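Flanska Fitted Sheet, Pale Blue

The Flanska is a plain fitted sheet with a flat, smooth finish. It comes in one color family this season, a pale blue, along with the white we have carried from the start. Both are sold singly or as a set with two pillowcases.

We sell it mainly for beds, of course, but a good number of our customers write to say the bed is also where they fold the wash. A sheet that bunches up under your hands makes that job slower. The Flanska has deep corners and elastic all the way around the hem, so it stays pulled tight when you slide a shirt across it or press down on a sleeve.

The pale blue is light enough that dark clothes show up well on it, and it has enough color that white ones do too. A white T-shirt spread out flat is easy to line up, hem and collar both, before the first fold.

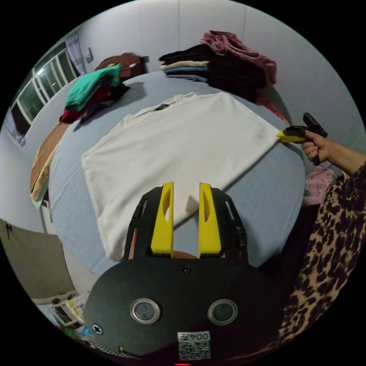

Page 60

Spread the shirt face-down with the hem toward you and the collar toward the far side of the bed. Flatten the sleeves along the sides, then pull the corners out until the body of the shirt lies square. From there you can fold it in thirds or in half, whichever fits your drawer. Finished clothes can be stacked at the far end of the bed against the wall, where they are out of the way and won't tip over so easily.

Fabric and construction

The sheet is woven cotton, washed once before it is cut. Shrinkage after that is small, but we still cut the corners a little generous. The seams are double-stitched at all four corners. The elastic is sewn into a closed channel and does not touch the mattress.

Order number: 964
Colors: pale blue, white
Sizes: twin, full, queen
Pocket depth: fits mattresses up to 16 inches
Pillowcases: sold as a pair or with the set

Washing

Machine wash warm with like colors. Tumble dry low and take the sheet out while it is still slightly damp if you want it smooth without ironing. Do not use bleach on the pale blue. It will fade in patches and we can't replace a sheet that has been bleached.

New sheets give off some lint in the first 3 washes. Wash them apart from dark T-shirts and socks until that stops.

Goes with

The Preda blanket, in gray or oatmeal, is cut to the same three sizes. The Esis laundry bag hangs from a door hook and holds one full load – the drawstring is long enough to tie shut for the trip to the laundromat.

Ordering

Sheets ship folded in a paper band, with no plastic. Orders placed before noon on Friday go out the same day. The queen size in pale blue is back in stock in May, and we can hold one for you if you write ahead. Returns are accepted on unwashed sheets for 6 weeks.

Questions about sizes or fabric go to Vittoria Barbieri in the shop. Please include your mattress depth, measured at the side without the topper.

Contact Prornamwood Home Linens | © Prornamwood. All rights reserved. | Back to top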